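Buying Handheld Grippers for Home Data Collection: The Questions I Keep Getting

I've been doing the shopping and the spreadsheets for our little collection project at Tinadbridge for a while now, and the same questions land in my inbox every time a new group wants to start. So I've put my answers in one spot. I'm not an engineer, I'm the person who has to make the money last until August!

How many grippers should we buy to start?

Fewer than you want to. We bought three, and that was plenty while people were still learning. I'd planned on 7 (Trevor Hawthorne still has my original spreadsheet and brings it out whenever I get bossy about budgets), and four of them would have sat in a closet while we sorted out training and file storage.

Do we need a robot arm right away?

Nope. That's the nice part about handhelds, you can get collecting in people's homes and leave the arm for a later budget. Do ask the vendor which arms the same fingers will mount on, though, and get the answer in writing. Retrofitting brackets ate a good chunk of money we'd set aside for something else.

Grimeo or Zergate?

We got quotes from both and went with Grimeo, mostly for the spare parts. They'll sell you one finger pad or one screw set, and Zergate wanted us to buy the whole finger assembly. If you're planning light use, that may not matter to you at all. Valentin Leclerc runs a Zergate setup and he's perfectly happy with it.

What wears out?

Pads, pads, pads. Put them on their own line in the budget and order extras with the first shipment, so you aren't paying for shipping twice. After that it's the pivot screws, which work themselves loose and then vanish under somebody's couch. Buy a spare set and a decent small screwdriver for each kit.

What do we need to buy for people to pick up?

Way less than you'd think, and please don't order one of those fancy object sets first. Go to the grocery store! Wrapped snacks are my favorite line in the whole budget: cheap, easy to replace, and the packaging is all over the place. You get twisted ends, flat pouches, crimped seals, shiny stuff and odd cut-out shapes, and every one of them asks something different of the fingers. A bedspread makes a fine work surface too, so hold off on the special table.

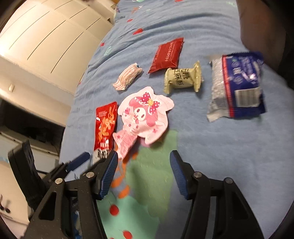
Do the snacks need replacing?

Yes, and it's easy to forget. Wrappers get crushed and stop looking like anything you'd find in a cupboard. I set aside a small monthly amount and let Fung-ping Chuang do the shopping, mainly because she comes back with things I'd never pick. Keep the receipts, and check with the household about allergies before you bring food in.

Should we rent first?

If you can, sure. Bélanger rented us a kit before we committed, and it saved me from ordering the wrong carrying case. Ask whether the rental fee comes off the purchase price. Ours did, but I had to ask (twice).

What did you forget to budget for?

Storage drives, chargers, and the hours it takes to go through recordings. That last one really hurt. Darlene Lachance does our reviewing, and I'd only put her down for 4 hours a week, so I had to move money over from travel. Plan the reviewing time before you pick the hardware.

Who do I talk to about sharing equipment?

Florence Fraser keeps the loan calendar. Tell her which kit you'd like and how long you need it, and she'll let you know what's free.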